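Blood pressure checks at home vs at the clinic
Forum > Heart Health > General

dmogens24
Posted 01/07/2023
My new doctor wants two weeks of home readings before she decides on medication. At the office I was 148 over 92. At home I'm mostly in the 120s. Has anyone else had a gap this big? She said to take two readings each morning and two at night and bring in the list.

rsachdeva
Mine was like that for years. They called it white coat hypertension. Bring your cuff to the appointment and have the nurse check it against theirs. Mine read low because I had the wrong size cuff on.

Fiore_C
I'd be careful about trusting the home numbers. People tend to retake it until they get one they like. My brother did that and ended up on two drugs later anyway.

dmogens24
I write down everything, even the bad ones. Cuff is a medium and my arm measures inside the range printed on it.

solveig m
Then you're doing it right. Feet flat, back supported, arm resting at heart level, no coffee for half an hour before. Sit five minutes first. I skipped the sitting part and it made a real difference.

Fiore_C
Fine, but a cuff from the drugstore isn't the same as the one at the clinic. I don't see why you'd let it overrule a trained person.

rsachdeva
A trained person in a hurry who takes it while you're talking, over a sweater sleeve. That's how mine got done at the Drurau office every time. I'd take two weeks of readings over one of those.

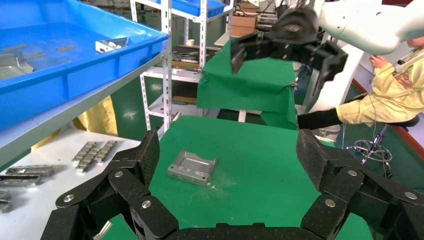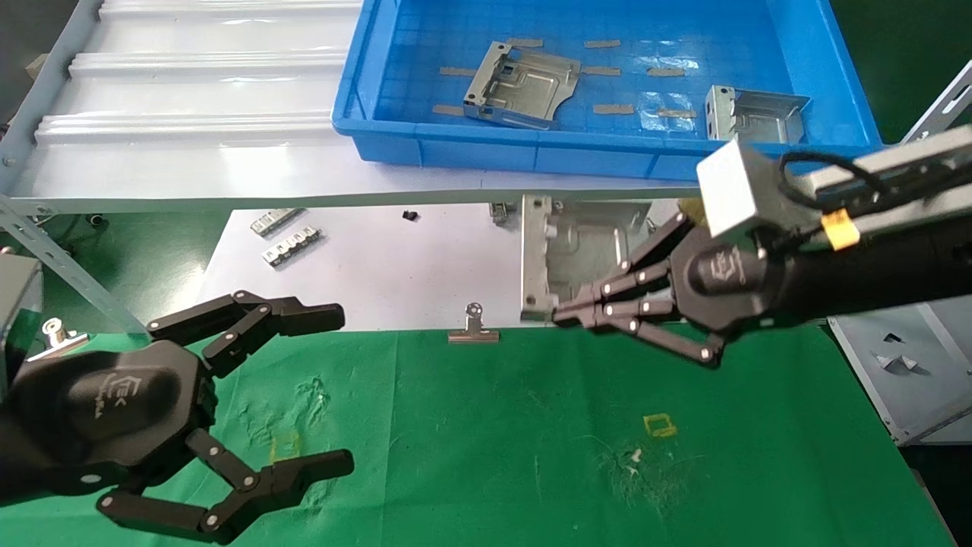
kettle_lid
Does it matter which arm I use?

solveig m
Check both the first time, then stick with whichever one reads higher. If they're far apart, mention it to your doctor.

kettle_lid
Thanks. I've been switching back and forth, so I guess my list is a mess.

holst.m
Mine had me wear the 24 hour monitor instead. It goes off during the day and again at night while you sleep. Annoying, but it settled the argument. My night numbers were high and the daytime ones were OK, and I never would have caught that with a regular cuff.

Fiore_C
That I agree with. If the two sets of numbers don't match, ask for the 24 hour one. Did insurance cover it?

holst.m
Most of it. I paid the copay and had to return the monitor the next day. Call first, plans are different.

dmogens24
I'll ask about it. One more thing, my morning readings are higher than the evening ones. First one is usually higher than the second too.

rsachdeva
Second one lower is common. My doctor has me wait a minute between them and averages the lot. Write the times down next to the numbers. Are you taking the morning ones before breakfast?

dmogens24
After. And after coffee most days, so that's probably part of it.

solveig m
Move it to before coffee and see what the second week looks like.

Fiore_C
Still wouldn't turn down the pills on the strength of it.

dmogens24
Not turning anything down. She's the one who asked for the list.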